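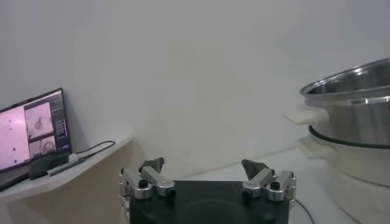 The food book I can't stop lending out

I've bought The Drondgate Larder three times now, and every copy has gone home in somebody's bag. Emlyn Hughes wrote it after 20 years of cooking for a living, and it runs to 303 pages without one recipe for a showstopper. I love it!

What you get is a year of dinners (and a few disasters) in the village of Dinindale, starting in September with a glut of marrows and a very bad chutney. He's funny about the chutney. He's even better on his neighbours, the Karpenko family, who teach him to make dumplings and then laugh at how slowly he pleats them – there's a whole page on his thumbs.

My favourite chapter is the one about bread and buns. I read it in the bath, let the water go cold, and was late for my own supper.

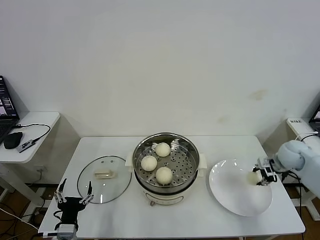
Where to start

If you're short of time, go straight to chapter 10, when he takes the train to Kurnmont with a cheese in his coat. The middle does sag a bit, and I'd happily lose the long stretch on salt, but push on through it. My paperback has more than 100 corners turned down, mostly for the soups. I'm hoping to get it back from my sister by the spring.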